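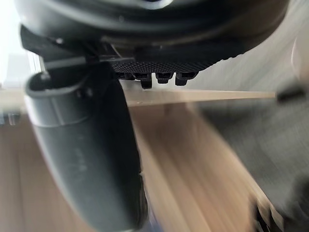 Figure 1. Wrist camera view: four black teeth in a row under the housing, gray tube in front, wooden floor blurred behind.

Unplanned Arm Motion During Low Sweep Tests
Team 2, Robotics Project Course, Lulldale College, Jestenport
Quyên Cù and Gilang Ginting

1. Background

Our project was to move the arm slowly at low height and use the wrist camera to find where one floor surface changes to another. The arm runs on the Zirer controller that came with the lab. Our own code sits on top of it. It takes the camera picture, estimates how far the wrist has moved since the last one, and sends a small correction.

Gilang wrote the motion part and Quyên wrote the image part. We tested them separately through the first weeks of the term and both worked well enough. The problem showed up when we joined them.

2. What happened

On October 21, 2019 we were running low sweeps in the Osman room. The arm was supposed to travel sideways at its lowest speed and stop when the software reported an edge. Partway through one sweep it sped up, went past the stop point, and kept going until Quyên pressed the emergency stop. The wrist had come close to the floor by then. It did not touch, and neither of us was inside the taped area.

We left the power off, saved the logs, and told our instructor. She asked us to stop all powered tests until we could explain the motion, and to write down what we remembered before reading the logs. Our two accounts agreed except on one point. Gilang thought the speed went up in one step, and Quyên thought it built up. The logs show that it built up.

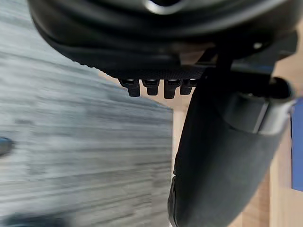
The first thing we suspected was the cable to the wrist, because we had fixed a loose plug there the week before. We checked it end to end and moved it by hand while watching the signal. There were no dropouts. We also compared the joint positions in the log with the commands. The arm did what it was told the whole time, so the fault was in the commands.

3. Cause

The image part looks for small details that it can match from one picture to the next. When the wrist moves fast enough, the floor smears into streaks and there is little left to match. The parts mounted near the lens stay fairly sharp, because they move with the camera. Our code matched those parts instead and reported that the wrist was hardly moving.

The motion part took that as true. It asked for more speed, which made the blur worse, and the next estimate was even lower. Each step made the next one more wrong.

There were two other mistakes that let this continue:

The speed limit was set in our test script and was missing from the joined program. We had both assumed the other one had copied it over.

The watchdog only checked that an estimate arrived within 400 milliseconds. A wrong estimate that arrived on time passed the check.

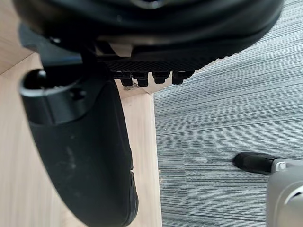 Figure 2. Wrist camera view with light wood on the left and gray striped carpet on the right. Caster and part of a base leg at lower right.

4. Changes

We masked off the part of the picture that does not change when the wrist moves. The mask is drawn by hand and has to be redone if the camera is shifted on its mount. We would like to do this automatically but did not get to it.

The speed limit is now set in the controller, where our code cannot raise it. The program also compares the camera estimate with the joint positions and stops the arm if they disagree. A picture with too few matches now counts as no picture at all.

5. Results after the changes

After our instructor approved a restart we did 27 sweeps at reduced speed, with one of us holding the stop button each time. In 19 of them the arm found the edge and stopped where it should. In the others the new check stopped the arm early, mostly on the wood, where our matching is weak — the grain is faint and repeats. The speed stayed under the limit in every sweep.

The early stops are a nuisance but we have left the threshold alone for now. We plan to try a shorter exposure with a lamp on the floor before the final demonstration in December. The joined program will also go through the same checklist as the separate parts, with the speed limit as the first item and both of our initials next to it.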